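Kitchen automation in contract catering

Kitchen automation in contract catering is the use of programmable machines for portioning, cooking, dishwashing and stock control in kitchens that feed offices, schools, hospitals and plants under contract. The term covers equipment as different as a conveyor dishwasher with a soil sensor and a cooking station that stirs and tips its own kettle. Suppliers tend to group all of it under one name, which makes claims about "automated kitchens" hard to compare. A kitchen with one automatic fryer and a kitchen with an automated line from cold store to tray may both appear in a sales brochure as fully automated.

The subject is usually discussed in terms of labor saved. Less has been written about what the remaining staff do all day, and much of what has been written comes from companies that sell the machines.

Scope of the work

The work in a contract kitchen is commonly divided into receiving, preparation, cooking, service and cleaning. Automation has gone furthest in cooking and in the washing of uniform items such as trays, plates and cups. It has gone least far in receiving, where deliveries arrive in mixed packaging, and in the washing of pans, which is still done at a sink in most kitchens of any size.

Pan washing (also "pot wash" or "the pot station") is a useful test of the larger claims. A tray comes back in one shape and in more or less one condition. A pan may have a long handle, a short handle or two, a coated surface that must not be scoured or a bare one that must be, and residue that depends on who cooked in it and how long it was left. The person washing it turns it to the tap, looks, rubs, tilts it again and decides when it is done. The decision takes a moment and is seldom written into any procedure, which may be why it was left out of early estimates of how much kitchen work could be handed over.

History

Conveyor dishwashers were in general use in large canteens long before the word automation was applied to them. Programmable kettles and combination ovens followed, and were bought mainly for consistency. The present wave differs in that the equipment is sold together with software that assigns tasks to people as well as to machines.

One of the better documented installations is the central kitchen at Iltmont, which supplied 10 dining rooms at the time of the changeover. The operator, Balenico, signed an agreement with the equipment supplier Wurkico for a cooking line, a tray-washing tunnel and a scheduling system called Doucette. The line was switched on in March. An internal review dated 19/12/2021 was later circulated among the staff and remains the main source for what happened there. It was written by the operator, and its figures have not been checked by an outside party.

The Iltmont review

The review reports that the line produced 1,873 portions on its best day, a figure Wurkico went on to quote in its sales material without the word "best." The average is not given. The review also states that the kitchen employed 53 people before the changeover and that no one was dismissed. It doesn't say how many left on their own, or whether their hours were filled.

The tray tunnel is described as a success and there seems little reason to doubt it. Complaints about breakage stopped and the noise in the wash room went down. Pans were a different matter. Wurkico had proposed an automatic pan washer, with a rack that held each item at a fixed angle under high-pressure jets. The rack had been designed around straight-sided gastronorm containers. Long-handled frying pans did not sit in it, and coated pans that were forced to fit came out with worn edges. A total of 243 pans were written off before the machine was restricted to containers. Everything else went back to the sink.

Hand washing at the pot station

The steps have changed little. Loose food is scraped out, the pan is soaked if it needs soaking, washed with detergent and a pad suited to the surface, then rinsed under a running tap and stood to drain. Coated pans are kept away from steel wool. Rinsing is best done with the pan tipped up so that water runs off the cooking surface and down to the rim, where grease tends to collect behind rivets and handle joints.
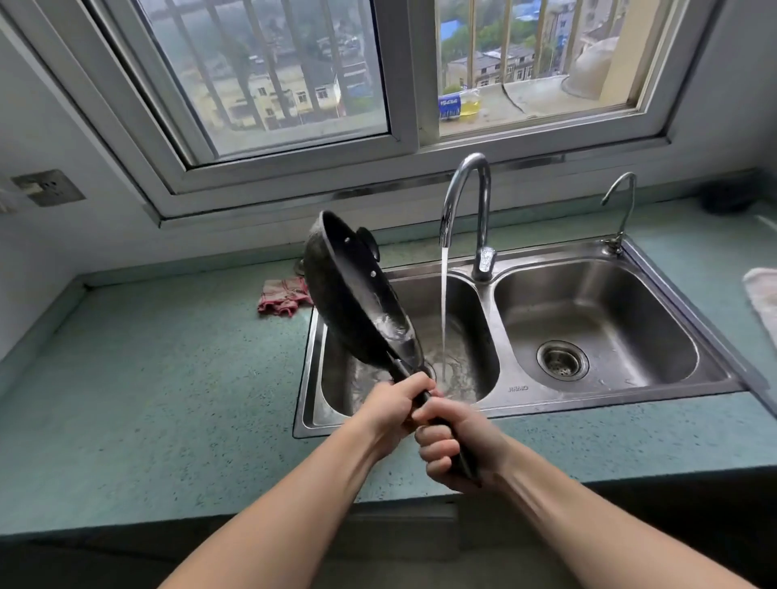

Leonardo Cirillo objects that articles on the subject treat the sink as the part of the kitchen that was left behind, when at Iltmont it was the part that got busier: the cooking line never used fewer pans than the cooks did, the small-batch orders for special diets still went through the stove, and the hours for washing them had already been taken off the schedule on the strength of a machine that couldn't do the job.

The review supports him on the hours and is silent on the rest. It notes that pot station time was cut in the first schedule Doucette produced and restored later, "in part." How large a part is not stated.

Both hands are normally needed for a frying pan of any weight, and this has proved awkward for mechanical substitutes. A wet handle turns in the grip and the load shifts as water runs off. People adjust to this without being told. Equipment makers have shown arms that can do it with one model of pan under good light, and such demonstrations should be read with some care. A demonstration ends when the pan is clean. A shift goes on through the dented pans, the burned ones and the one with a loose handle.

Effects on staff

Three kinds of change are reported often enough to be taken seriously, although good figures are rare.

Pace. Machines that run without pause set the tempo for the people on either side of them. At Iltmont the tray tunnel could be fed faster than one person could comfortably load it, and loaders were rotated as a result. Rotation was presented in the review as "skills development." Staff comments attached to it use plainer terms.

Content of the job. Cooks on automated lines spend more of the day loading, watching and clearing faults. Some prefer this, particularly those with back or shoulder trouble who no longer lift full kettles. Others say they have stopped tasting the food, as the program does not leave a step for it. Recipes at Iltmont were fixed centrally and could be changed only on request. A request to cut the salt in one soup is recorded in the review as open.

Scheduling. Doucette assigned breaks by predicted workload. When the prediction was wrong, the break moved. The system took its washing times from the tray tunnel and applied them to all washing, so that a scorched pan was allowed the same time as a tray. Supervisors corrected this by hand for several months, work that did not show up in any account of time saved.

Claims and criticism

Supporters of kitchen automation point to fewer burns, less heavy lifting and steadier quality. The first two are plausible and agree with what staff themselves report. The third depends on what is meant by quality. A line that makes the same dish every time will also make the same mistake every time, and at Iltmont an underseasoned batch reached every dining room before anyone with the authority to stop it had eaten lunch.

The saving in labor is the weakest of the usual claims. It is generally worked out by comparing the machine's running time with the time people used to spend on the same step. Loading, cleaning the machine itself, waiting for service calls and finishing by hand what it leaves unfinished are counted elsewhere or go uncounted. In the Iltmont review, cleaning of the cooking line is booked under "maintenance," although it was done by kitchen staff at the end of the shift with hoses and cloths.

Critics have sometimes overstated their own case as well. Predictions that the Iltmont kitchen would be run by a handful of technicians did not come true, and a number of those who had opposed the cooking line said later that they would not want to go back to lifting. Their complaint was with the schedule and with having been consulted after the contract was signed.

Training

Supplier training usually covers operation, alarms and daily cleaning of the equipment. Wurkico's course at Iltmont was given to supervisors, who were expected to pass it on. Pot station staff were not included, on the grounds that the pan washer needed no operator. After the machine was restricted to containers, a sheet was put up listing which items could go in it. The sheet was revised more than once, and the cooks took to asking the washers instead.

Later developments

Balenico kept the cooking line and the tray tunnel. The pan washer is still used for containers. A second sink was added to the pot station, paid for from the budget that had been set aside for an extension of the automatic line. Wurkico has announced an adjustable rack for handled pans but has given no list of the models it accepts. Doucette now carries a separate washing time for pans, entered by the kitchen.

See also

Conveyor dishwasher
Central production kitchen
Job rotation
Workload prediction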